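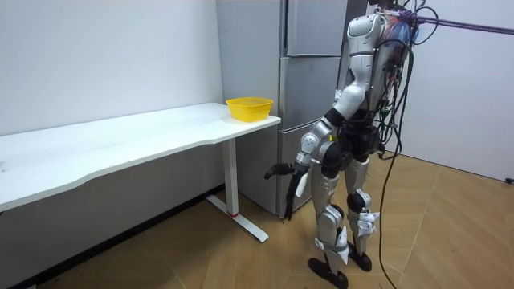 What's in your fridge? Notes for the Flikham library talk, Mon 3 June

Opening

Say hi, thank Charmaine Ngcobo for the invitation, and check that the back row can hear me. Don't start until the coffee line has died down.

Ask for hands: who threw out food this week? Put mine up first. I threw out half a bag of salad on Saturday and a tub of sour cream I'd forgotten I owned. Wait for the laugh, and if it doesn't come just keep going.

So I'm going to talk about the stuff we buy, mean to eat, and don't. I'm not a nutritionist. I ran the kitchen at Gustov for a long stretch, and before that I cooked for my own family, badly, and wasted a lot more at home than I ever did at work. That always bugged me! Same person, same hands, and at home the celery went limp every single time.

The receipt story

Tell the one with the shoebox. In January I started saving every grocery receipt, and next to each item I wrote E for eaten or T for tossed. My husband thought I'd lost it. By spring I had nearly 2000 items marked up (hold up the shoebox here, it gets a reaction). Most of the Ts were bread, herbs and leftovers. Meat almost never, which surprised me.

Pause. Ask what people think theirs would be. Take a few answers and repeat them into the mic.

Slide: where things go 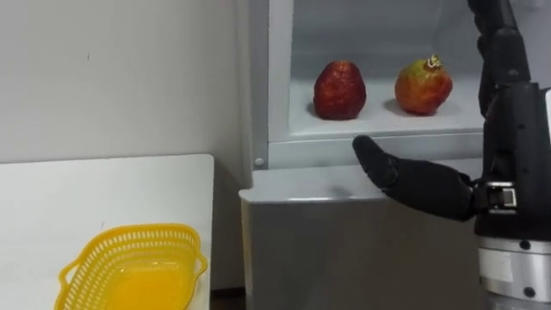

Gray fridge, white table, yellow basket.

At the restaurant everything had a spot, and we put the new delivery behind the old one. You've probably heard that called first in, first out. At home I was shoving the new yogurt in front and the old one was slowly moving to the back wall to die. Now I keep an "eat me" shelf at eye level. Anything open goes there, anything with a day or two left goes there, and the kids know it's fair game.

Fruit: apples in the fridge, bananas out on the counter. Tomatoes out until they're ripe, then in if you can't get to them. Somebody will argue about tomatoes. Let them, it's fun, but keep it short.

Herbs: parsley and cilantro in a glass of water with a bag over the top. Basil hates the cold, so leave that on the counter. If I've got time, tell the Gristero story – the time I bought a giant bunch of dill for one recipe and ended up putting it in eggs for nine days.

Freezer bit

Bread gets sliced before it's frozen. I know that sounds obvious, but I spent years sawing at a solid loaf. Label everything. Masking tape and a marker, name and date, done. Bheki Van der Merwe, who took over my station at Gustov, used to write little threats on his ("this is soup, do not thaw hoping for chili"). I still have one of his labels on my freezer door.

Leftover rice: cool it fast, get it in the fridge, eat it the next day. Go slow on this part, people write it down.

Shopping

Cook from what you've got one night a week, the night before you shop. Ours is usually omelets or a strange soup. Then make the list standing in front of the open fridge and not at the kitchen table. Mention the Pretorius pantry sheet, copies are on the side table, and the blank column is for whatever you keep buying twice. Mine's mustard. I had 2 unopened jars when I last looked.

Questions

If it's quiet, ask Charmaine to start with the one about eggs.

If someone asks about date labels, say "best by" is mostly about quality and "use by" needs more respect, then point them to the handout.

Wrap up by 11 – the story time group needs the room. Take the shoebox home this time.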